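Surface Reflectance and Reading Comfort in Shared Study Rooms

Group 11: Hok-lam Ng, So-ying Yu, Kai-wen Yang
Supervisor: Wai-kit Tseng

3. Method

Desk illuminance was measured in the Romham study rooms in December, between 16:00 and 18:00, with blinds closed and ceiling lights at full output. A handheld lux meter was placed flat at the centre of each desk and at each corner. Readings were repeated after the lamps had been on for 21 minutes.

Finishes were sorted by eye into gloss, satin and matt. Gloss desks were expected to give the most complaints of glare, as they reflect an image of the lamp towards the reader. A matt finish spreads the same light over a wide range of angles.
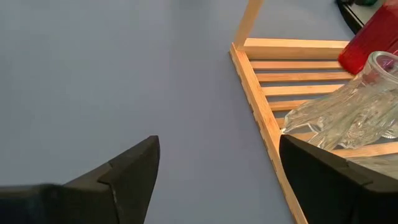

Figure 2. Matt blue-grey tabletop, with slightly lighter tones towards the upper left.

Students then read a printed text of 1000 words at a desk of each finish and rated their comfort on a five-point scale. The order of desks was changed between readers to limit the effect of tiredness. Ratings were entered twice by different group members and compared.

4. Results

The highest centre reading was 809 lux, on a gloss desk directly under a lamp. This desk also received the lowest mean comfort rating. Corner readings were lower on every desk, but ratings did not follow illuminance closely within the matt group. Satin desks fell between the other two finishes.

4.1 Sources of error

The meter was not recalibrated before the second set of readings. Colour was not controlled, so the effect of finish cannot be fully separated from that of a darker or lighter desk. Two readers moved their chairs during the test, and their ratings were kept in the data.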